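5. Recording demonstrations in the simulator

Read section 4 first. If the hand tracking is not calibrated, nothing in this section will save your data.

5.1 Before you record

1. Load the tabletop layout and wait for the arm to settle.
2. Open the hand fully and leave it clear of the plates.
3. Check the episode counter in Jedine. It should read one higher than your last saved episode. If it doesn't, stop and reload.
4. Press Record, hold still for 3 seconds, then begin.

Note: The Jedine release notes say the hold can be skipped because idle time is trimmed on export. Tavion Abernathy tested that in March and the trimmer also cut the first part of the reach. Keep the hold.

Open hand over bare wood, white plate empty:
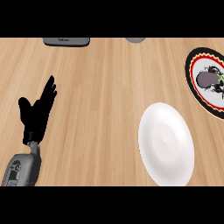
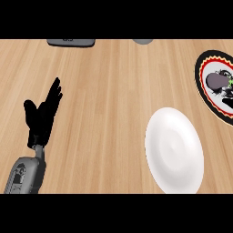
5.2 During the episode

5. Make one attempt per episode. If you fumble, finish the motion and tag it "fumble". Do not delete it.
6. Move at the speed you would want the policy to move. It will copy your pauses too.
7. Press Stop after the hand is open again.

Caution: Do not use Auto-Retry. It joins two attempts into one file and labels the result a success. We have asked Muvside for a fix and would not plan around getting one.

5.3 Checking what you saved

The auto-grader passed 1072 of the 1161 episodes in our last batch. That sounds good until you watch them. Noboru Kikuchi went through 28 passed episodes by hand and found several where the object was pushed along the table and never lifted. The grader looks only at where the object ends up.

8. Replay every tenth episode at normal speed.
9. Mark pushes as "fail", whatever the grader says.
10. Write down the layout seed. Shuffled layouts are supposed to differ, but many differ by so little that you may be recording the same reach all day.

Note: More episodes are not automatically better. We have yet to see a result that shows the last few hundred helped. Ask Mélanie Boychuk before starting another batch of the same task.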